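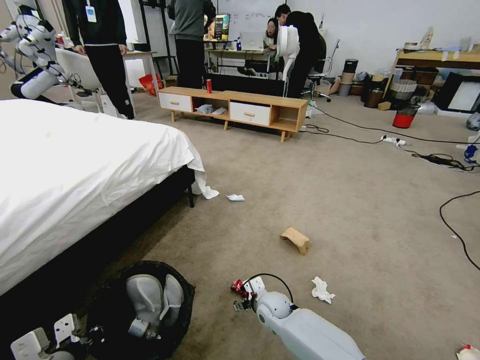

만드는 사람들 | 공유 작업실

침실을 치우는 로봇, 작업실에서 짓다

공유 작업실 트레라노(Trerano)의 안쪽 방에는 침대가 있다. 자는 사람은 없다. 흰 시트는 일부러 구겨 놓은 것이고, 베이지색 카펫에 떨어진 휴지와 종이도 누군가 아침에 흩어 놓은 것이다. 나무 다리가 달린 낮은 TV장 위에는 빨간 음료 캔이 서 있다. 로봇이 집은 캔은 이미 찌그러진 쪽이다.

이 방에서 만드는 로봇의 이름은 에멈(Emum)이다. 회사 제품은 아니다. 작업실 회원들이 퇴근 후에 모여 조립하고, 고치고, 다시 뜯는 공동 제작물이다. 목표는 처음부터 하나였다. 사람이 사는 방의 바닥에서 물건을 주워 제자리에 넣는 것. 걷기나 계단 오르기는 계획에 없었고, 말을 알아듣는 기능도 뒤로 미뤘다.

작업은 1월에 시작했다. 처음 한 달은 팔 한쪽만 작업대에 고정해 놓고 움직였다. 작업대 위에서는 대부분의 물건이 잘 잡혔다. 높이가 일정했고, 조명이 바로 위에 있었고, 물건을 늘 같은 자리에 놓았기 때문이다. 팔을 몸통에 달고 바닥으로 내리자 사정이 달라졌다. 손목이 카펫에 먼저 닿았고, 어깨는 끝까지 내려가기 전에 한계 각도에 걸렸다. 회원들은 몸통의 장착 위치를 낮추고 손목 쪽 부품을 다시 깎았다. 그 일에만 3주가 들었다.

방을 꾸민 것은 그다음이다. 원래는 목재를 쌓아 두던 공간이었다. 회원 한 명이 이사하면서 내놓은 침대를 들였고, TV장은 중고로 샀다. 카펫은 의견이 갈렸다. 맨바닥이 청소하기 편하고 작은 물건도 눈에 잘 띈다는 쪽이 있었고, 실제 침실에는 천이 깔려 있는 경우가 많으니 처음부터 어려운 쪽으로 가자는 쪽이 있었다. 뒤의 의견대로 했다. 카펫을 깐 첫 주에는 손가락 끝에 보풀이 자꾸 끼어 시험을 멈춰야 했다.

캔과 휴지

바닥에 놓는 물건은 목록으로 관리한다. 음료 캔, 구긴 휴지, 과자 봉지, 뚜껑 있는 병, 슬리퍼 같은 것들이다. 이 가운데 초반에 가장 말썽이었던 것이 캔이다. 새 캔은 둥글고 단단해서 집는 방향이 조금만 어긋나도 굴러간다. 찌그러진 캔은 구르지는 않지만 모양이 하나하나 다르다. 그리퍼가 납작한 면을 물면 버티고, 접힌 모서리를 물면 들어 올리는 동안 돌아간다.

회원들이 처음 붙인 손가락은 알루미늄 판을 그대로 자른 것이었다. 힘은 충분했지만 캔 표면에서 미끄러졌다. 다음에는 고무를 덧댔다. 미끄러짐은 줄었는데 휴지가 떨어지지 않았다. 바구니 위에서 손을 벌려도 휴지가 고무에 붙어 따라왔다. 지금은 고무를 끝부분에만 얇게 대고 안쪽은 비워 둔다. 이 모양에 이르기까지 손가락을 4번 다시 만들었고, 앞의 것들은 버리지 않고 공구함 아래 칸에 모아 두었다.

휴지는 다른 문제를 일으켰다. 밝은 카펫 위의 흰 휴지는 경계가 잘 잡히지 않는다. 낮에는 창으로 들어오는 빛 때문에 휴지보다 그림자가 더 또렷하게 나온다. 해결이라고 부를 만한 것은 아직 없다. 회원들은 시간대를 바꿔 가며 같은 휴지를 놓고 기록을 모으는 중이다. 저녁 8시 이후의 기록이 제일 고르다고 한다. 모두 퇴근하고 오는 시간이라 그 시간대의 기록이 제일 많기도 하다.

케이블 정리

작업실을 처음 방문한 사람은 대개 바닥의 선부터 밟는다. 검은 선이 TV장 쪽에서 나와 카펫을 가로지르고, 흰 멀티탭을 지나면 다시 한 뭉치로 엉켜 있다. 회원들도 좋아서 이렇게 두는 것은 아니다. 배터리로 바꾸면 바닥은 깨끗해지지만 몸통이 무거워지고, 시험 도중에 충전을 기다려야 한다. 지금 단계에서는 선을 꽂아 두고 오래 돌리는 편이 낫다고 보았다.

팔을 지나는 선은 더 까다롭다. 그리퍼로 가는 선을 팔 안에 넣으면 보기에는 좋지만, 선이 끊어졌을 때 덮개를 전부 벗겨야 한다. 밖으로 빼면 가구에 걸린다. 에멈의 오른팔에서는 그리퍼에서 나온 가는 검은 선이 팔 위로 둥글게 넘어온다. 손목이 끝까지 돌아가도 당기지 않을 만큼 여유를 준 것이다. 여유가 너무 크면 침대 시트 자락에 걸리므로 길이를 여러 번 바꿨다. 마지막에 정한 길이는 매직으로 선에 표시해 두었다.

부품은 되도록 동네에서 구한다. 볼트와 베어링은 로젠탈(Rosenthal)이라는 공구 가게에서 산다. 낱개로 팔고, 규격을 모르면 부품을 들고 가서 맞춰 볼 수 있다. 한 번은 어깨 관절의 볼트를 한 치수 긴 것으로 잘못 사 와서 그대로 조였다가, 팔을 올릴 때마다 안쪽에서 긁히는 소리가 났다. 소리의 원인을 찾느라 저녁 두 번을 썼다. 그 뒤로 볼트 봉투에는 길이를 적는다.

1,529번의 기록

제어 프로그램은 회원들이 직접 짜고, 시험 기록은 제즈게이트(Zedesgate)라고 부르는 내부 저장소에 모은다. 집기를 한 번 시도할 때마다 관절 각도와 영상, 성공 여부가 한 묶음으로 남는다. 취재 당시 쌓인 묶음은 1,529개였다. 첫 목표는 3,000개다. 절반을 넘겼지만 회원들은 숫자를 크게 내세우지 않는다. 초반의 기록에는 손가락이 지금과 다른 것이 섞여 있어 나중에 골라내야 하기 때문이다.

실패한 기록도 지우지 않는다. 대신 이유를 한 줄로 적는다. ‘굴러감’, ‘시트 걸림’, ‘카펫 같이 집음’ 같은 식이다. 처음에는 각자 말로 길게 썼는데, 나중에 찾아보려니 같은 일을 다르게 적은 것이 많았다. 그래서 정해진 표현 가운데서 고르도록 바꾸었다. ‘기타’ 칸은 남겨 두었지만 쓰는 사람이 설명을 붙여야 한다.

시험 한 차례의 순서는 단순하다. 한 사람이 물건을 흩어 놓고 물러난다. 다른 사람이 노트북에서 시작을 누른다. 로봇 곁에 서는 사람은 정지 스위치를 맡는다. 물건을 놓는 사람은 매번 바꾼다. 같은 사람이 계속 놓으면 비슷한 자리에 놓게 된다는 것을 기록을 보고 알았다. 유난히 침대 발치에만 휴지를 놓는 사람이 있었고, 본인은 그 사실을 몰랐다고 했다.

목적지는 검은 철망 바구니로 정한 때가 많다. 둥글고 입구가 넓어 방향을 덜 탄다. 빨래와 쓰레기를 나누어 담는 것은 다음 단계다. 슬리퍼는 어디에 넣어야 하는지를 두고 아직 결론이 나지 않았다. 사진 속 바구니에는 흰 슬리퍼 한 켤레가 세워져 있는데, 집에서라면 현관에 둔다는 회원도 있고 침대 옆이 맞다는 회원도 있다. 당분간은 시험 전에 적어 둔 쪽을 정답으로 친다.

한 방을 같이 쓰는 일

안쪽 방은 로봇만 쓰는 공간이 아니다. 벽 쪽 책상에서는 사람들이 노트북을 펴 놓고 일하고, 오른쪽에는 통과 가방, 상자가 쌓여 있다. 흰 팔에 검은 관절을 단 다른 휴머노이드도 같은 방에 있다. 두 대를 동시에 움직이는 날에는 시작하기 전에 큰 소리로 알린다. 규칙은 벽의 화이트보드에 써 두자고 했다가, 자주 지워져서 출입문 안쪽에 인쇄해 붙였다.

불편한 점도 있다. 누가 의자를 옮기면 로봇이 기억하는 가구 위치와 어긋난다. 작은 나무 스툴은 특히 자주 움직인다. 앉기도 하고, 공구를 올려놓기도 하고, 문을 받쳐 두기도 한다. 회원들은 스툴을 고정하는 대신 시험 물건의 하나로 치기로 했다. 기울어져 있으면 기울어진 채로 두고 피해 가게 한다.

비용은 회비에서 일부를 내고 나머지는 참여하는 회원끼리 나눈다. 관절 모터에 돈이 가장 많이 들었고, 다음이 3D 프린터용 재료였다. 흰 덮개는 작업실 프린터로 뽑은 뒤 사포로 갈았다. 둥글게 만든 데에는 이유가 있다. 초기의 각진 덮개는 이불 모서리를 자꾸 걸어 당겼다.

다음 작업은 서랍이다. TV장에는 흰 서랍이 있고 나무 손잡이가 달려 있다. 손잡이를 잡는 것까지는 지금의 손가락으로 된다. 문제는 당기는 힘이다. 서랍이 뻑뻑하면 장이 통째로 끌려오고, 가벼우면 한 번에 끝까지 빠진다. 회원들은 우선 서랍 레일에 양초를 문질러 두 서랍의 뻑뻑함을 맞춰 보기로 했다. 캔을 집는 시험은 그동안에도 계속한다. 3,000개까지는 아직 채울 칸이 많고, 찌그러진 캔은 작업실 입구의 분리수거함에 넉넉히 있다.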